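Stastley Hand Service Kit (part 1637)
Filed under: Spares & Service > Hands and Grippers > Safety Notices
Last updated: 1st November
58 shares | 2 comments

The 1637 kit replaces the finger return springs and the control board in Stastley four-finger hands with serial numbers below 2817. It is sold through Enache and fits without special tools.

We put the kit together after a fault at the Trarnthorpe workshop in January. A hand closed on a command and did not open on the next one. The stop button cut power to the arm, but the fingers kept their grip until the hand was unplugged. No one was hurt. 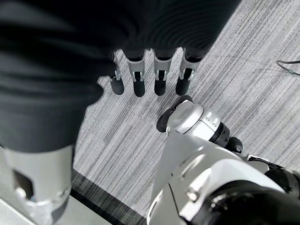
The fault sits in the release signal, so check that first. Power down, wait 100 seconds, and move each finger through its full travel. Start with the thumb, then do the four fingers in the row, checking the black rounded tips for play as you go. Keep other machinery well away from the fingertips, and keep loose cables off the carpet where you are working. A finger that sticks at any point means the hand comes out of service.

After fitting, run the soft goods test with a garment. Thick knits are best, as they bunch up under the tips. Command a release ten times. Every release must be complete.
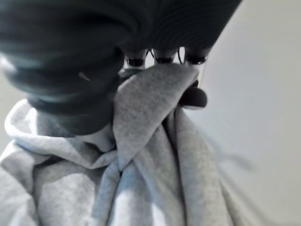 Soft goods test: gray hoodie held at a gathered fold.

Do not reach in to free a garment by hand while power is on. Unplug the hand first.

Hands that fail the test twice should go back to our Skundatberg depot with the old board in the box. Mark the parcel for Alina Preda and include the serial number.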